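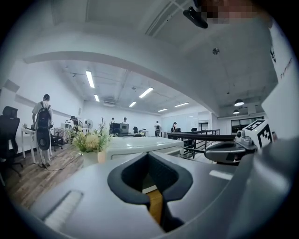

Adoración Llorente wrote to tell me I was wrong about immersive theater, and that if I'd only gone on a night when the cast was fully warmed up I would have come out a changed person. She has seen Skondach four times. I've seen it once, on 21st May, and I am still the same person, minus the ticket money and with a sore left hip.

Fine, let's go through it again. Skondach is the walking-around show at the old Almont department store. You get a gray cape at the door and 14 rooms to wander through. The poster promises "over 3,000 secrets." I would like to know who did the adding up. I found a drawer of buttons, a phone that played breathing, and a man in suspenders who whispered "she never came back" to me and then, ten minutes later, whispered it to me again.

Adoración says the repetition is the point. Maybe. When a magician does the same trick twice we don't say that, we say he's only got the one trick.

The part I did like was the stairwell. Two dancers worked their way down three flights without ever letting go of each other's wrists – no music, just shoes. I'd have paid for that alone and sat in a chair for it. Then a bell rang and we were herded into the finale, where 486 people in capes tried to see over one another's heads. I saw an elbow and part of a chandelier.

Barnabás Lakatos left a comment saying the same company did a much smaller piece called Arruda a few years ago, with a plain stage and actual lines to speak, and that it was the best thing he saw that year. That I can believe. I'd go to that one if they brought it back.

The run has been extended through June, by the way, and the cheap tickets are gone. Adoración has offered to take me for her fifth visit. I told her I'd think about it, and asked whether the bar does food.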